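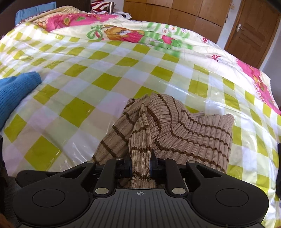

Paso 1. Qué trae el kit y qué no

Guía rápida para poner en marcha el kit de pinza manual Oter y grabar demostraciones con ropa. Escrita deprisa, entre prueba y prueba. Si ya tienes la versión anterior, salta al paso 3.

En la caja: la pinza, el soporte de cámara, un cable corto (demasiado corto), tornillos de repuesto y una bolsita con almohadillas para las mordazas. No trae batería ni tarjeta. Precio 423 euros en la tienda de Tirnham. Ciobanu lo tenía a 422, envío aparte, así que da igual.

Paso 2. Montaje

Soporte de cámara primero. Luego las almohadillas de las mordazas, a presión, sin pegamento. Abrir y cerrar la pinza unas cuantas veces a mano antes de apretar nada. Tiene que correr suave. Si raspa, afloja los tornillos de la guía un cuarto de vuelta y prueba otra vez.

El manual dice llave de 2, es de 2,5. Perdí media tarde con eso.

Paso 3. Calibrar

- Enchufar al portátil y abrir el programa de Edley.
- Pinza cerrada del todo, pulsar «cero».
- Pinza abierta del todo, pulsar «máx».
- Guardar. Si no guardas se pierde, no avisa.

Repetir cada vez que cambies las almohadillas. En marzo salió una actualización que en teoria lo hace sola. A mí no me funcionó.

Paso 4. Preparar la superficie

Vale una cama, una mesa, el suelo. Yo uso la cama, con la colcha todavía en su plástico transparente. El punto resbala bien encima pero el plástico brilla mucho. Si los reflejos molestan, persiana a medias y luz de techo apagada. Los cuadros de la colcha no dan problema.

Paso 5. Coger la prenda

Empezar con punto grueso. El jersey beige de canalé con rayas marrones va bien, hace pliegue enseguida y los dedos lo pellizcan sin buscar mucho. El azul lo dejo a la izquierda para la siguiente toma.

- Entrar desde arriba, dedos abiertos.
- Bajar hasta tocar tela. No apretar contra el colchón.
- Cerrar despacio y parar un segundo.
- Levantar, mover, soltar.

Si coges una manga se retuerce. Sirve igual, pero apúntalo en la etiqueta de la toma, luego se agradece. Camisetas finas y forros: mal, se escapan. Para eso las almohadillas blandas, que se venden aparte.

Paso 6. Grabar

Tomas cortas. Una prenda, un movimiento. Con la tarjeta que uso caben 800 tomas, el programa se pone lento bastante antes. Yo vacío al mediodía y por la noche.

Nombrar las carpetas por prenda, no por día. Edley ordena por nombre y si no es un lio.

Problemas que me han salido

Imagen borrosa: dedo en la lente, casi siempre. Limpiar.
La pinza no marca cierre completo: volver al paso 3.
Se corta la conexión: el cable. Cambiarlo por uno de dos metros.
Dedos flojos: apretar los tornillos, sin pasarse.

¿Merece la pena?

Para ropa, sí. Pesa poco y se aprende en una mañana. El soporte técnico contesta tarde y el manual está a medias. Anuncian 3000 ciclos por juego de almohadillas, yo todavía voy por el primero. Cuando lo cambie actualizo esta página.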